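Fidham Two-Finger Gripper
Set-Up Guide

Section 5. Household and shop chores: what to expect, and how to set up the glove task

5.1 What the gripper can and can't do yet

Buyers ask whether the Fidham can take over chores at home or on the shop floor. For most chores the answer is no. It can be set up to pick up one item at a time from a flat, prepared surface and put it in a bin. It can't empty a full laundry load, turn a sleeve right side out, or match pairs. Soft items are harder than boxes or bottles, as their shape changes each time they are put down.

The glove task is a fair test of where things stand. A person clears a table of work gloves in a few seconds and gives it no thought. Expect the gripper to be slower and to miss some picks. Plan for a person to be nearby.

5.2 Preparing the surface

1. Switch the gripper to Hold before you put your hands near the fingers.
2. Lay a plain white sheet over the work area. Small creases are fine. Pull out any fold high enough to catch a fingertip.
3. Open the fingers fully from the Makori control panel (Jog > Open).
4. Lower the gripper until the fingertips are just above the sheet.
5. Check that both tips are at a similar height. If one is clearly lower, go back to Section 3 and level the mount.
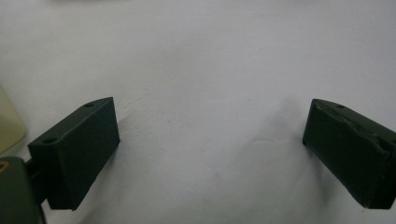 Fig. 5-1. Fingers open over the white surface, nothing held.

CAUTION: Keep fingers, cords and loose sleeves out of the gap whenever the gripper is not in Hold.

5.3 Checking the fingers and pads

Do this before every session.

1. Look along the edges of both fingers for chips and cracks. Scuffing on the outside can be left alone. A crack that opens when you press on it means the finger must be replaced.
2. Look at the inner pads. Frayed edges and small torn bits are a sign of wear. Trim loose shreds with scissors - do not pull them, or more of the pad may come away.
3. Replace both pads as a set after 200 hours of use, or sooner if knit items start to snag. Order Grarkisik pad kit 9.

NOTE: A worn pad may still hold a box well and drop a glove. Don't judge pad wear by hard items alone.

5.4 Placing the first glove

1. Put one glove on the sheet, flat, with space on all sides.
2. Start with a knit glove that has coated fingers. The coating gives the pads more to grip than plain knit does.
3. Set closing force to 5.
4. Bring the open fingers in over the glove and select Pick.

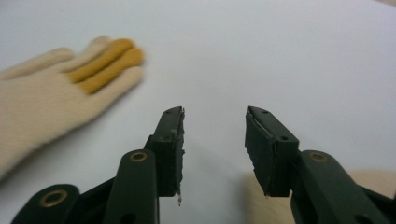
Fig. 5-2. Knit work glove with coated fingers, jaws spread.

5. If the glove slides, lower the gripper slightly and try again. Raising the force seldom helps with cloth.
6. If the fingers pick up the sheet along with the glove, raise the gripper slightly and tape down the edges of the sheet.
7. When single picks go well, try a glove lying palm down, then one folded over. Leave piles for last.

5.5 Running unattended

We don't recommend it for cloth items. The Gostton bin sensor can tell that something landed in the bin, but not whether it was one glove or two. For mixed loads, sort by hand first and give the gripper only the gloves.

If picks fail after a change of sheet or glove type, repeat 5.2 before changing any other setting. Error code 2850 means the fingers did not reach the open position. See Section 8.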